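Teltton Robotics Workshop
Bench arm cell inspection checklist, with comments
Cell: Pokora bench, twin arms
Inspection date: February 7, 2026
Form 17, issue 8

Complete this form before the cell is handed to a new team and after any change to the mounting or cabling. Mark each line Pass, Action or Not checked. If a line is left blank the form comes back.

Section 1. Frame and mounting

1.1 Arm base bolts tight, witness marks lined up: Pass
1.2 Table top secure in the frame, no rocking: Pass
1.3 Frame joints checked with a key: Action. One corner bracket took a quarter turn. Recheck at the next inspection.

Section 2. Floor and cables

2.1 Supply cables undamaged along their full length: Pass
2.2 Floor cables covered or clipped where people walk: Action
2.3 Stop button within reach of the operator: Pass

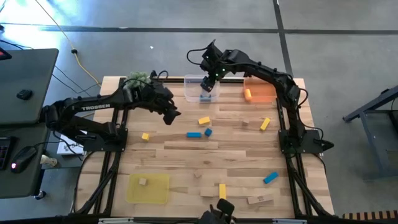
Cable routing was marked Action in December as well, and the site rule has not changed: no cable may lie open across a walking route. The yellow cable crossing the grey floor to the back corner of the table, with the thin black ones beside it, is to go under a ramp cover or be taken up the frame. The white box on the floor beside the frame should be put on a shelf. Until both are done, approach the cell from the other side.

Section 3. Work area and loose items

3.1 Blocks free of splinters and sharp corners: Pass
3.2 Bins and trays not cracked: Pass
3.3 Only task items within reach of the arms: Action. Tidy the table before each start.
3.4 Drop test of gripper hold, block held while the arm is moved by hand control: Pass

Section 4. People near the cell

4.1 Reach limit set in software and tested: Pass
4.2 Reach limit marked on the floor: Action. Tape is worn at the back.
4.3 Everyone in the room told before motion is enabled: Pass 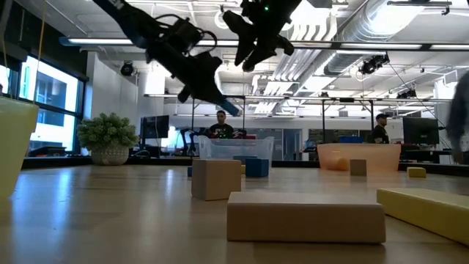
Our local rule asks the operator to look at the far side of the table as well as the near side before enabling motion. People work at the back of this room, and a man seated directly behind the clear bin is easy to miss when you are watching the grippers. Call out, wait for an answer, then enable. The same goes for restarts after a stop, however short. The loops of cable around the joints of the left arm also need a look at each shift change. Check that they have enough slack for the full range of movement and that no tie has been pulled tight against a joint.

Section 5. Stops and speed

5.1 Stop button halts both arms: Pass
5.2 Arms do not move again on button release until reset: Pass
5.3 Speed held at the reduced setting during teaching: Pass
5.4 Running hours under the 4,000 hour service limit: Pass. Reading 1,603.

Section 6. Parking and leaving the cell

6.1 Grippers parked clear of bins before power is cut: Action
6.2 Arms supported by hand or stand when power is cut: Pass

On 6.1, the parking position in the Yilma control program is still the old one and needs a higher point for both arms.
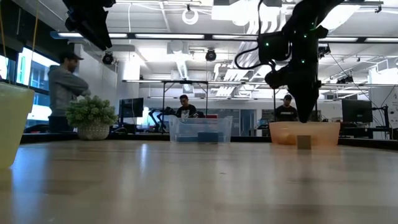

Once the new point has been saved, run it at reduced speed from several starting positions and write the result on the back of this form. The old position should then be deleted so that it cannot be picked from the menu by mistake.

Outcome: cell may be used at reduced speed only. Full speed is allowed after 2.2, 4.2 and 6.1 are closed. Send the signed copy to the Stelamside office and keep one in the folder at the bench.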